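Pillance Parts Bins - Frequently Asked Questions
Updated 08/04/2021

Which bin should I use for small parts?
The shallow Pillance bin is meant for fasteners, clips and other items picked one at a time. Deep bins are better suited to bulk storage.

Does the color matter?
Color has no effect on strength. Dudek sites use blue for open work bins, so that is the color we ship unless the order says otherwise.

Can I mix part numbers in one bin?
Yes, with a Cutden divider. Without a divider, keep to one part number per bin.

Where should the bin sit on the table?
Set it flat, with the full base supported. Keep the rim clear of anything stacked nearby. A plain, light tabletop makes dropped parts easier to find.

Blue bin on a white tabletop:

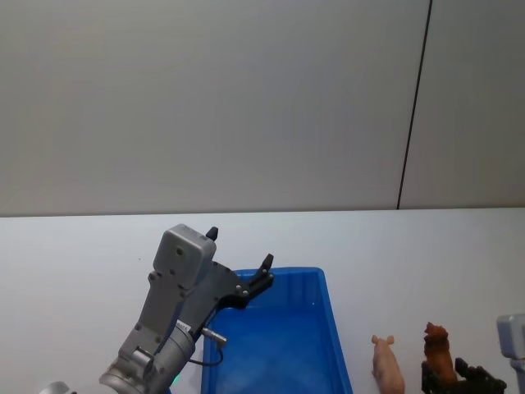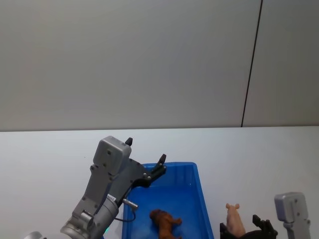
How many parts can I put in?
Fill to no more than 30 mm below the rim. For M4 washers this comes to 1,000 pieces. Parts heaped above that line tend to slide out when the bin is moved.

How do I clean it?
Use warm water and dish soap at up to 50 °C. Rinse and air dry. Do not use acetone or abrasive pads - both will dull the surface and make residue harder to remove.

Can bins be stacked?
Empty bins nest. Loaded bins should go on a Dallari shelf, one layer per level.

How do I label a bin?
Put the label on the outside of a long wall. Labels on the floor of the bin wear off and leave adhesive on the parts.

What is the largest order you accept?
4,000 bins per order. Larger quantities are split into separate deliveries, and dividers are packed in their own cartons.

Who handles damaged deliveries?
Write to Kazimiera Zieliński in the orders office. Include the delivery note number and keep the carton until you have a reply.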